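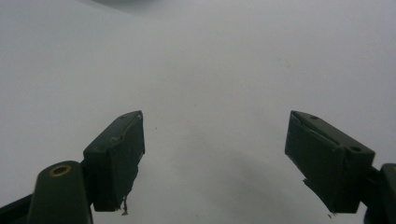

gripper v2, jaws open, over the big pale nothing. yes those are the pads. yes I know about the fringe.

Search posts Clear search

OK, a thread, by popular demand (two people asked). What I've been building on the back bench at the Marnthorpe shared workshop since July, what it does, and what it has cost me in filament and dignity.

The short version: it's a gripper you hold in your hand. You squeeze, two fingers close, a camera looks down past them and records the whole thing. Later a robot arm is supposed to watch what I did and do it too. The arm is currently a box of parts under the bench. I have started with the easy half.

The project is called Moura. I named it before I had built anything, which is the correct order. The repo had a logo for three weeks before it had a file in it.

v1 was white, printed in a hurry, and had fingers like two rulers. It could pick up a sponge. It could pick up the same sponge again. Anything harder than a sponge shot out sideways and went under the laser cutter, where I assume there is now a small museum.

So v2 got chunky. Blocks with a slanted top and a flat inner face, angled in a little toward each other. Dark green, as that was the spool on sale. I'd like to say I chose it so the fingers would stand out against a light background on camera. I do say that, in the readme.

They do stand out, though! Go look at the picture again. Dark green on pale gray-white, you could find those edges with your glasses off. Best design decision I never made.

The little brass-colored ring down in the left corner is a metal insert. If you print things and screw them together and you're not using these, please, treat yourself. v1 had screws straight into plastic and by the end of the second week every hole was a suggestion.

Putting inserts in is the nicest part of the whole build. Soldering iron, gentle push, it sinks in like a spoon into warm butter. Then you go one second too long and it keeps sinking, and you print the mount again.

I printed that mount again a lot.

Now the fringe. I put a grippy skin on the pads because bare plastic slides off everything. Cheap, soft, easy to stick down, very good for the first day. After that it starts to leave.

The left pad has gone for a wispy look, a few pale strands off the bottom. The right one has a whole ragged strip hanging from the inner edge. I was going to trim both before taking any pictures, and then I was going to do it after lunch.

Someone at the bench behind me asked if it was meant to look like seaweed. I said it was compliant. I stand by this. It complies with gravity.

Things I have tried for the skin so far: rubber bands (slide off), bathtub sealant (took two days to cure and picked up every crumb in the building), the stuff you put under rugs (great grip, shreds), hockey tape (smells like a locker room, holds pretty well, might go back to it).

Next up is casting proper pads in silicone. I've got a mold drawn, and I've got a tub of the stuff from Clestholm, a surplus place that sells by the bucket and answers email when the moon is right. The tub has no instructions. It does have a sticker saying to follow the instructions.

Why does it matter if the pads are ragged, asks a reply. Two reasons. One, grip changes as the skin tears, so a recording from the morning and one from the evening are sort of from different tools. Two, the dangly bits sit right between the fingers, in the exact patch where the thing you're picking up is supposed to be.

If the arm ever learns from this, it may decide the fringe is load-bearing. I can't rule out that it is.

On to the pale gray-white background, which I've been fighting with more than the gripper. I wanted something plain behind everything so the fingers and the object are all there is to see. Plain is harder than it sounds. Look at the soft gray patch between the fingers — that's shadow, and it gets stronger toward the bottom and fades out going up.

A shadow with no edges is apparently the most confusing thing you can hand to my code. It wants to draw a line around it. It drew a line around it for an entire afternoon and labeled the result "object."

Then there are the specks. There's one tiny dark one near the shadow and a blurry smudge up at the top. I've wiped the lens, the table, and my glasses, in that order, and I'd like it noted that I got steadily more desperate.

My current plan for the specks is to ignore them and hope the robot grows up with the same attitude.

Recording count is at 1,129 clips. A clip is one squeeze, start to finish. A lot of them are a wooden block going from the left side of a tray to the right side of a tray. The rest are it coming back.

I have 20 that I'd show to another person. In the others I'm too fast, or my sleeve is in it, or you can tell from the way the fingers hover that I've forgotten which block I was going for.

You learn some unflattering things watching your own hand at work. I pause before every grab, like a cat deciding about a shelf. I had no idea. I now do it when I pick up coffee.

The training code is a mess of other people's work plus my own script, which is called Molska for reasons lost to a late night. Molska takes the video, works out how far open the fingers are, and writes it down. It's right most of the time. When it's wrong it's very sure of itself, and says the fingers are open wider than the plastic goes.

Fix for that was paint. I tried white dots on the mounts, which helped until the lamp got moved and the dots turned into glare. Now I measure the opening with a little sensor on the hinge like a normal person. It took me a month to become that person.

Shopping list for anyone who wants to suffer along: a spool of whatever is on sale, threaded inserts, a bag of machine screws longer than you think, a wide lens camera, a hinge sensor, springs. Buy extra springs. They leave too, faster than the tape does, and in a more exciting direction.

Print settings, as I get asked: thick walls, lots of infill in the fingers, slow on the top faces. The slope on the top of each pad comes out stepped if you rush it. Mine came out a little stepped. Guess what I did.

The small holes in the right pad were for a cover plate. The cover plate has been designed, printed, fitted, admired, and lost. I keep the holes in the file in case it comes home.

If I started over I'd make the pads clip on. Right now swapping one means undoing the mount, and undoing the mount means remembering which screw goes where, and they are all slightly different lengths because I bought the mixed bag. Save money anywhere else. Don't buy the mixed bag.

Files go up when I've cleaned them up. Right now the left finger is called finger_final2_REAL and the right one is called left. I need an evening with that before strangers see it.

Several people want to know when the arm gets built. The base is printed and one joint moves. It moves one way with great confidence. The other way it makes a noise like a drawer full of forks, and I've been told by the woodworking side of the room to only run it before 5 pm.

Silicone pour is next, if the tub turns out to be silicone. I'll add to this thread either way.

Edit: for the person asking, the green is just called "green." The label said "forest" but someone had crossed it out.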